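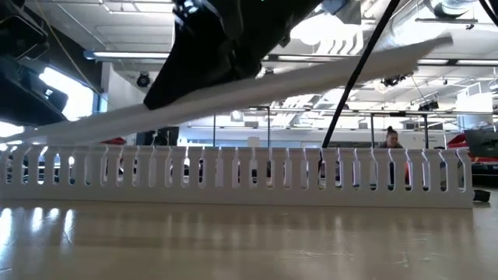 Wuvau Shared Workshop | Projects | Reports | Bench Booking | Contact

Fitting Covers to Slotted Cable Duct with a Two-Arm Bench Cell
Student project report
Lev Tkachenko, Khrystyna Marchuk
Supervisor: Britta Gerlach

1. Task

Slotted duct is used in control cabinets to carry wiring. The cover is a separate strip that snaps onto the fingers along its full length. By hand the job takes a few seconds. For a robot it is awkward: the strip is long, it bends under its own weight, and the fingers move when pressed.

The goal was to pick up a cover, bring it over the duct, and seat it without a person touching either part. Wiring was left out. All runs used empty duct.

2. Setup

The cell stands on a bench in the shared workshop and has two arms. The duct lies on the tabletop with the slots upright. It is not screwed down. An early version used a clamp at each end, but the clamps blocked the last part of the cover and were removed.

The gripper fingers were printed in the workshop and lined with Flanent pad, a soft sheet cut to size with a knife. Bare fingers let the strip rotate in the grip. Control software was written in Python and runs on a desktop machine under the bench.

3. Method

One arm grips the cover and holds it at an angle, with one end low near the duct and the other raised. The low end is hooked over the first fingers. The arm then lowers the raised end while the second arm presses down behind the contact point and moves along the duct. Closing from one end needs less force than pressing the whole strip flat.

Press force was limited in software to 12 N. Above that value the duct slid on the table.

4. Results

We logged 223 attempts in August. A run was counted as good if the cover was seated on both sides over its full length. More than half met this rule. Failures were sorted by cause:

- cover started off center, one side not engaged
- duct moved during pressing
- strip slipped in the gripper
- arm stopped by the force limit

The first cause was the most common. The start position is taught by hand, and an error of 2 mm at the hooked end is enough to miss a side. Pylyp Didenko suggested a short sideways wiggle before pressing. It helped in the later runs, but it was added too late to be tested separately.

5. Open points

The cell has no check that a cover is seated. Results were read by eye and entered by hand. Reflections from the tabletop confused our first attempt at edge detection, and a matte mat should be tried. Keith Maihi has a Driltine base plate with a shallow groove that may hold the duct without end clamps. It has not been mounted yet.

Code and log files are in the project folder on the workshop server.

Last updated: August
Contact the workshop desk | © Wuvau Shared Workshop | Back to top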